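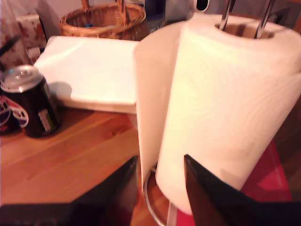 Quiénes somos

Badano es un taller de restauración y fabricación de muñecas articuladas con cabeza de porcelana bisque y cuerpo de composición. Trabajamos para coleccionistas particulares, anticuarios y museos locales. El taller ocupa la planta baja de una antigua imprenta de Estside y dispone de zona de desmontaje, sala de hornos y cabina de pintura separada.

El archivo de moldes

La actividad parte de un lote de moldes de escayola fechados en 1919, procedentes del cierre de la fábrica Uniyal. El lote consta de 136 piezas entre cabezas, antebrazos, manos y piernas. De ellas, 39 conservan definición suficiente para el colado directo. Las restantes se utilizan como referencia dimensional y no salen del archivo. Cada molde lleva una ficha con número de serie, medidas interiores, contracción prevista en cocción y estado de las llaves de cierre. 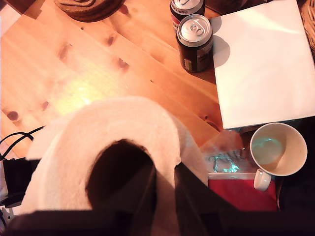

Rollo de papel blanco sobre el tablero de pino.

Método de trabajo

Toda muñeca que entra en el taller se mide, se fotografía y se desmonta antes de emitir presupuesto. La tensión de las gomas se comprueba por separado en cadera, hombro y cuello. Los repintes anteriores se documentan y solo se retiran con autorización escrita del propietario. En las grietas de la porcelana empleamos adhesivos reversibles, y las faltas del cuerpo se reintegran con pasta de composición preparada en el propio taller. No recocemos cabezas antiguas.

Las pelucas de mohair se limpian fuera de la cabeza y se devuelven sobre casquete nuevo cuando el original no soporta el cosido. El casquete retirado se entrega siempre con la muñeca.

Línea Tudo

Bajo el nombre Tudo fabricamos reproducciones en tiradas de 14 ejemplares por modelo. Van marcadas en la nuca con el número de molde y el año de cocción, de forma que no puedan confundirse con piezas de época. Los ojos son de vidrio soplado, fijos o durmientes según el modelo.
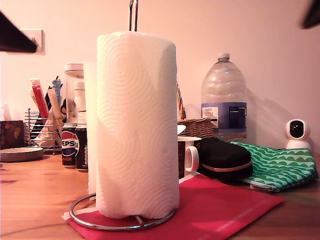 ¿Se puede enviar una muñeca con los ojos durmientes montados?

Conviene inmovilizar antes el contrapeso con papel de seda, introducido por la abertura superior de la cabeza, y colocar la muñeca boca abajo en la caja. Si la peluca está pegada y no da acceso al mecanismo, es preferible la entrega en mano.

Las visitas al archivo se conciertan por escrito. En enero los hornos están en revisión y no se admiten encargos de colado.

Texto revisado el 21 de febrero de 2024.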